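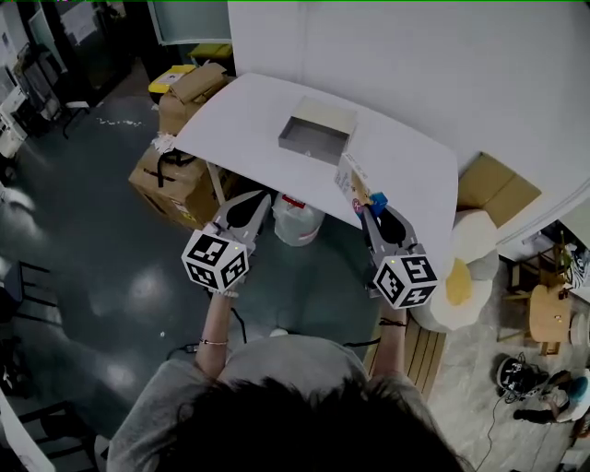
Fig. 1. A white work table with an open gray tray near the center. Cardboard is stacked to the left of the table, and a small labeled box is at the front right corner.

Packing and Unpacking at a Small Table
Notes for session 8, Home and Stockroom Basics
Aicha Benmoussa

Welcome back, everyone, and thank you for the lovely turnout last time (I know the stairs are a trial). Last session we talked about shelves and labels and got a bit lost in the subject of tape, so I've put the leftover tape questions at the end of these notes. Today we're on the table itself, and what goes on it, under it and next to it.

1. The tray

I'm a great believer in the open tray. It doesn't need to be deep. The one in Fig. 1 has low walls, and low walls are what I'd look for, since you can see everything inside without leaning over and you can get your fingers under a flat thing without tipping it up. Put the tray near the middle of the table and leave it there. People like to push it off to one side to "make room," and then they spend the whole morning reaching. Small items go into the tray first and into their boxes second, even when you're in a hurry, and even when there are only two of them!

If your tray is a dark color, put the dark items on a sheet of white paper inside it. I lost a whole set of black cable clips once in a charcoal tray and found them in July.

2. Small boxes

Hold a small box by its sides and keep your fingers off the printed labels. Read the label before you open anything. I know that sounds like something you'd say to a child, but at Hastota, where I worked in the stockroom before I took up teaching, we handled almost 3,000 small parcels in a busy stretch, and the mistakes I remember were nearly all made by people who felt sure they knew what was inside.

Bring the box to the near corner of the table, on the side of your stronger hand. Work there, over the tabletop, and set the contents down in the tray.

3. Big boxes

Big boxes stay on the floor. A large carton with straps around it can take a smaller open one on top, as you see on the left in the figure, and that's a handy height for dropping in paper and flattened packaging. Two is my limit for a stack like this. Karakaya's old handbook allowed three, and we used to argue about it over lunch.

Flat cartons can lean against a wall. Stand them on their long edge if they'll let you, and keep them clear of the door.

4. Bags

A see-through bag is worth having because you can tell at a glance whether it's for trash or for things you mean to keep. Stand it on the floor by the near edge of the table, where your hand falls naturally. Mind your feet.

5. Soft things

Cushions and pillows are last in and first out. They're fine on the floor beside the work for a short while, but do look at the floor first. Anything going into storage for the season gets a clean cover.

For next time

Please bring one tray and three small boxes of different sizes. Read the Culel sheet on box strengths, only the first page, the rest is mostly tables.

Leftover tape questions: yes, paper tape is fine for light boxes. No, I wouldn't reuse straps that have been cut and knotted. The person who asked about the Prestadance dispenser, please see me at the break, I have a spare blade for you.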